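Lot Wullen : manipulation de petits objets sur table

Version : juillet
Maintenance : Demach
Hébergement des archives : Fortin

Contenu

Le lot réunit 3 776 images fixes, réparties en 410 séquences. Les activités portent sur des objets légers ou déformables : ballon de baudruche, feuille mince translucide, petit outillage à main. Chaque séquence est rangée dans un dossier numéroté, accompagné d'un fichier d'annotations.

Conditions communes

Plateau sombre, fond noir. Le fond n'est pas annoté. Les reflets sur les surfaces brillantes ou translucides ne sont pas corrigés.

Champs d'annotation

id_sequence : entier
objet : ballon, feuille, outil, flacon, autre, aucun
etat : posé, tenu, suspendu, étiré
contact : gauche, droite, deux, aucun
occultation : 0 à 9

Règles

Un ballon posé mais tiré par le col reçoit les deux états « posé » et « étiré ». Un objet visible à l'arrière-plan est annoté même s'il ne sert pas à l'activité. Quand aucun objet n'est identifiable entre les doigts, le champ contact reste à « aucun ».

Limites connues

Les contours des matières translucides sont imprécis ; prévoir une marge de 10 pixels. L'ordre des fichiers ne suit pas l'ordre chronologique. Les étiquettes du sous-ensemble Deleck n'ont pas été relues. 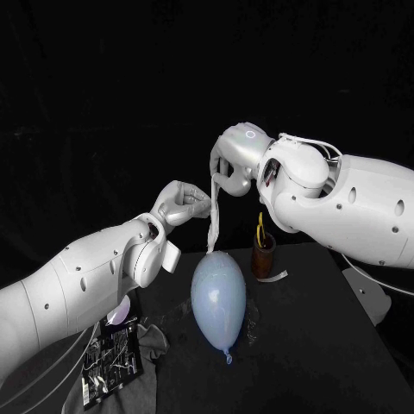
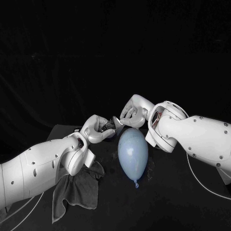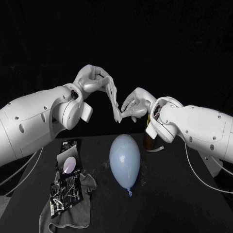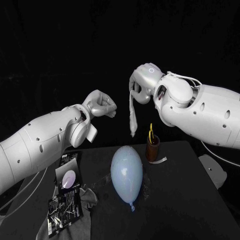 De haut en bas : ballon au col étiré ; outil tenu au-dessus du ballon ; feuille translucide et flacon brun ; mains face à face.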